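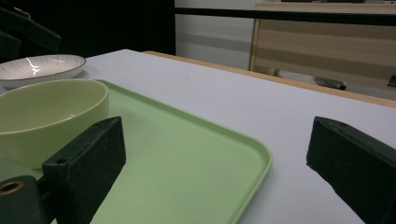 **What did the grant pay for in this period?** It paid for tableware and trays for the shared kitchen at Edeck, and for the hours of Lâm Nghiêm, who prepares the place settings.

Report of June 19, 2019, to Ffion Rees

From the budget of 2000 dollars we have spent 968. The largest part went to bowls and dishes. We bought them in mixed shapes, as the members asked in the spring meeting.

Each place now gets its own tray, and the diners bring it back to the counter after the meal. Ngân Doãn wrote the washing schedule and it is followed well on most evenings. The drying shelf is still too small. We have asked Dotia for a price for a second one, and we wait for their answer.

In August we would like to buy soup spoons and 20 more trays. Please tell us if this needs a new approval from your side.

Thắng Lục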